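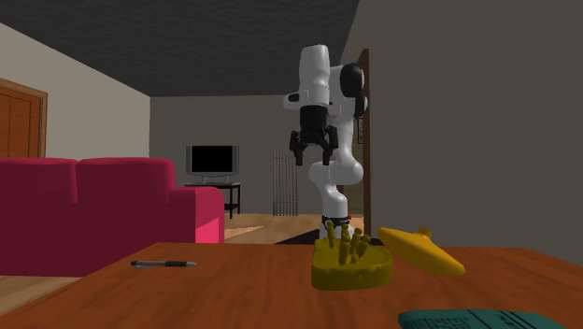

How long does it take a new operator to give usable demonstrations?
In our study the median operator reached a steady acceptance rate after one afternoon of practice. The slowest needed three.

3.2 Teleoperation in simulation

All demonstrations were collected with Gestus, our interface for driving a simulated arm through a hand-held controller. The operator holds a trigger to engage the controller, moves the hand, and releases the trigger to reposition without moving the arm. Hand motion is mapped to the motion of the gripper in the frame of the robot base. Translation is scaled by a factor set by the operator before the session; rotation is always passed through unscaled. A second trigger opens and closes the fingers.

Earlier work in our group (Sadeghi and Najafi, the Zarkomell study) used joint-by-joint control with a keyboard. That data was accurate but slow to collect, and the paths contained long pauses between joint movements which the learned policy then copied. We kept the Zarkomell scene files and object meshes and replaced only the input method and the recorder.

The operator sees two views. The fixed view shows the arm and the table top and is used for the approach. The gripper view looks out along the fingers and is used for the last part of the reach, when the hand hides the object in the fixed view. Operators were free to switch between them at any time, and the switch was logged. Dexter Pennington's first version of the interface blended the views automatically according to height above the table. Operators disliked this and it was removed in July.

Objects with several thin projections were the hardest to teach. The fingers may be placed on either side of one projection while a neighbouring one blocks the closing path, and the conflict is difficult to judge from the fixed view alone.

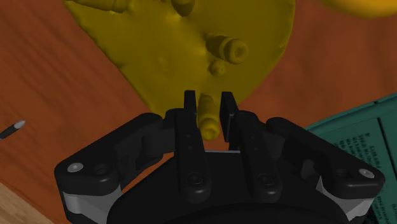 Figure 4. Gripper view, with the fingers on either side of a projection on the yellow object.

Each demonstration was stored as joint positions, gripper opening, controller pose and both rendered views. We recorded 3000 attempts in total. An attempt was discarded if the object left the table, if the simulator reported contact between the arm and the table top, or if the operator pressed the reject button. After this step 2248 attempts remained. Kolbrún Norðdahl and Omid Soltani then replayed these and removed those in which the grasp held but the path contained a clear hesitation or a false approach. The final set holds 1494 demonstrations.

The second filter is a matter of judgement. The two reviewers worked separately and met to settle the cases on which they differed, most of which concerned the length of a pause before closing. We did not set a fixed limit, as a short pause above a difficult object appears to be part of how a careful operator works. Section 5 reports results with and without this filter.

Start poses of the arm and the layout of the objects were changed between attempts. Room furniture was left in place so that the policy would be trained against a cluttered background.
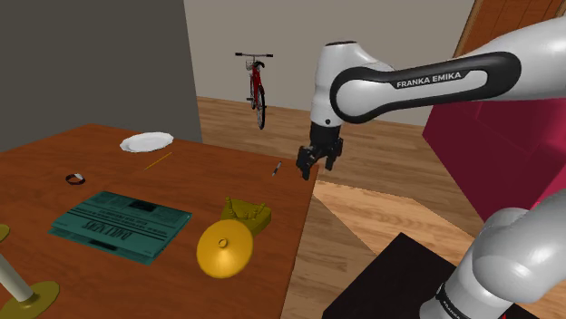
3.3 Hand guiding on the real arm

For comparison, a smaller set of 900 demonstrations was collected at the Flargate laboratory by moving the real arm by hand. The arm was placed in gravity compensation and the teacher held it at the wrist. Gripper commands were given with a foot pedal, leaving both hands free. Each path was then replayed without the teacher, and only the replay was used for training, so that the teacher's hands would not be present in the camera data.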